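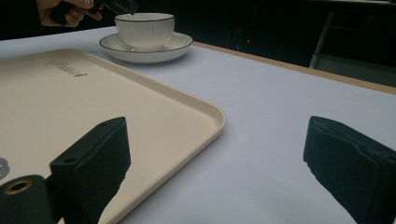 ORKESICO, January

Home | Manuals | Parts | Repairs | Contact

Section 3
Setting up the Trandeck record player

Read the whole section before you start. We know how this usually goes, so at least read the parts marked CAUTION before you lift anything out of the box.

Choosing a place for it

The Trandeck wants a level, solid surface that doesn't move when people walk by. A plain table against an outside wall does very well. A shelf on brackets also does well, provided the person who put up the brackets found the studs. Old floors with a bounce in them are the usual trouble, and the cure is to put the table closer to the wall, where the floor bounces less.

Keep the player off the top of a speaker. It fits there nicely and looks as if it was meant to go there, and the bass will travel up through the feet into the needle and come back out as a howl.

Leave enough space behind the player for the lid to open all the way. The lid leans back past the rear edge when it is up, a fact most owners learn after the furniture has been arranged.

NOTE: Direct sun will warp a record in an afternoon. It won't do the lid any favors either.

Unpacking

1. Stand the box with the arrows pointing up. Cut the tape with the blade set shallow. The dust cover is right under the flap and it scratches.

2. Take out the lid and put it somewhere soft. The bed is traditional.

3. Lift out the foam tray. It holds the belt, the counterweight, the two lid hinges, the rubber mat and the power supply. The belt is in a small clear bag and looks very much like packing material. Please don't throw it out. We sell a lot of belts in January.

4. Lift the base out by its sides, with both hands, and set it on its feet. Don't lift it by the tonearm. The tonearm looks like a handle and is the most expensive thing on the player.

5. Lift out the platter last. It weighs 1,290 grams and the edge is not rounded where it meets the foam, so mind your fingers.

CAUTION: Leave the twist tie on the tonearm until you are told to take it off, in step 12. Leave the needle guard on too.

Keep the box. The Zwahlen service desk will only accept players returned in the original carton, and the closet space you lose is cheaper than a new tonearm.

Fitting the platter and belt

6. Wipe the spindle with a dry cloth. It comes with a drop of oil on it. If there's no oil, use a drop from the little tube in the tray, and only a drop.

7. Lower the platter onto the spindle and let it sink by itself. It goes down slowly on a cushion of air, and pushing it doesn't help.

8. Loop the belt around the outside of the platter, then stretch it over the motor pulley. The pulley has two grooves. The upper one is for LPs and the lower one is for singles. The shiny side of the belt faces out.

9. Turn the platter by hand a few times. If the belt climbs, it has a twist in it. Take it off, run it through your fingers and try again.

10. Lay the mat on the platter.

Leveling

11. The base has 3 adjustable feet, one at the front and the others at the back corners. Put a small spirit level on the mat and turn the feet until the bubble sits in the middle. Do the front foot first. Turn the level a quarter of the way around and check again, since a table can be flat in one direction and have opinions in the other.

NOTE: Don't level the player with folded cardboard. It will work until Wednesday, then the cardboard settles and you will blame the record.

Balancing the tonearm

This is the part people put off. It takes a few minutes and is less bad than it sounds.

12. Remove the twist tie. Keep one finger on the arm so it doesn't wander.

13. Slide the counterweight onto the back of the arm with the numbered ring facing forward, and turn it until it grips.

14. Set the anti-skate knob to zero. Take off the needle guard and hold the arm over the space between its rest and the platter. From now until you finish, nothing should go near the needle, including cats.

15. Turn the counterweight until the arm floats level by itself. If the front dips, move the weight back. If the front rises, move it forward. Near the right spot, very small turns make a large difference.

16. Put the arm back on its rest and lock it. Hold the weight still and turn only the numbered ring until zero lines up with the mark on the arm.

17. Now turn the weight and ring together until the ring reads 2. That sets the tracking force at 2 grams, which is what the supplied cartridge wants. Set the anti-skate knob to the same number.

CAUTION: More weight doesn't stop a record from skipping. It presses harder on the scratch. If a record skips at the right setting, try another record before you touch the arm.

Connecting

18. Plug the red and white leads into the phono input on your amplifier, red to red. Screw the thin ground wire to the post marked GND. If your amplifier has no such post and no phono input, see Section 5 and have a credit card handy.

19. Plug in the power supply, player end first.

20. Turn the amplifier down, choose a record you don't love, and play it.

If something is wrong

A steady hum: the ground wire is loose, or it is in the bag with the instructions.

Everything sounds slow: the belt is in the wrong groove, or you are playing a single at LP speed. Some records sound better this way but that was not the intent.

Very quiet and thin: the leads are in the wrong input. Move them to phono.

No sound, platter turning: the needle guard is on.

No sound, platter still: check the wall switch. Lamps and record players have a way of ending up on the same one.

For anything else, write to Flalermont with the serial number, found on the underside of the base. Take the platter off before you tip the player over to read it.

Related
Section 2: What's in the box
Section 4: Fitting the lid and hinges
Section 5: Amplifiers without a phono input
Changing a Zwahlen cartridge
Cleaning records without making them worse
Replacement belts and mats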